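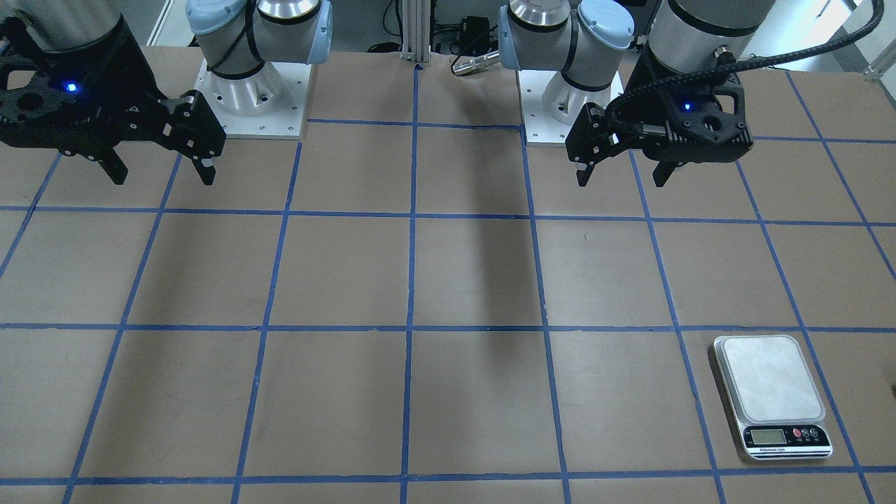 テープで区切る作業台、どこまで信じるか

机にクラフト紙を敷き、青いテープで升目を作る。整理術の記事でも工房の見学記でも、最近やたらとこの方法が勧められている。場所が決まれば物が散らからない、という理屈らしい。正直なところ、私はかなり疑っている。升目を引いただけで片づくなら、とうの昔に誰の机も片づいているはずだ。

それでも8月に2か所で升目の台を見せてもらい、自宅の机でも試してみたので、感想を残しておく。褒める記事を読みたい方には向かないと思う。

紙のこと

茶色のクラフト紙は見た目がいい。落ち着いた色で、青い線がよく映える。ただ、紙は紙である。敷いた日はぴんとしていても、肘をつき、物を引きずれば皺が寄る。汚れたら替えればいいと簡単に言う人は、替えるたびにテープも全部貼り直すことを勘定に入れていない。

うちではBikisのロール紙を使った。幅が机に足りず、継ぎ目が真ん中に来た。継ぎ目の上では字が書けない。

テープのこと

青い養生テープは剥がしやすいのが売りだが、まっすぐ貼れるかどうかは別の話だ。手で貼れば線はどこかでよれる。縁が毛羽立ったところもできる。

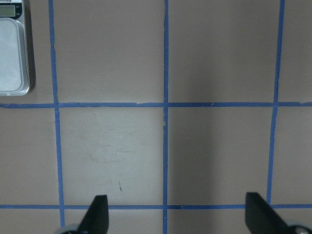 定規を当てればいいと言われて、当ててみた。たしかに始点と終点は合う。途中が泳ぐのである。長い線ほどひどく、真ん中あたりで一度指で押さえないと必ず曲がる。Totmontの説明書には「下書き不要」と書いてあったが、私には必要だった。鉛筆で薄く印をつけ、それから貼る。面倒でもこのほうが早い。

升の大きさも悩ましい。小さく切れば道具がはみ出し、大きく切れば結局ひとつの升の中で散らかる。Lockyerの冊子では一辺32センチを勧めているが、根拠はどこにも書かれていない。うちの机でそれをやると端に細い半端が残り、そこは今、消しゴムのかす置き場になっている。

升目が役に立つとしたら、物をしまうことより、位置を言葉で伝えるときだろう。「奥から二番目の列」と言えば通じる。ひとりで使う机にその必要があるのかと聞かれたら、ないと答える。

広い台のこと

台が広くなると事情は少し変わる。端に立つと手前の升は大きく、奥の升は小さく見え、同じ寸法で引いたつもりでも目のほうが信用できない。影が落ちれば紙の色まで違って見える。
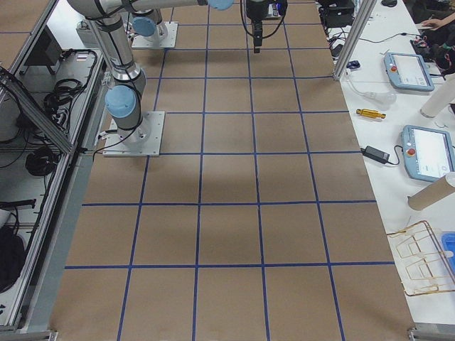
そして、上をどれだけきれいに区切っても、ケーブルの束は台の脇や下にたまっていく。整理術の本はなぜか天板の話ばかりする。Batgateの収納講座にも出てみたが、配線の話は最後の2分だけだった。巻いて置く。以上。升目にあれだけ時間をかけておいて、それはないだろうと思う。

費用のこと

紙が1本、テープが2巻。344円のテープを選んだので大した出費ではない。高いのは手間のほうで、貼り終えるまでに56分かかった。次に紙を替えるとき、同じ時間をもう一度かける気になるかどうか。今のところ、皺の寄った紙をそのまま使っている。

2026年9月10日 記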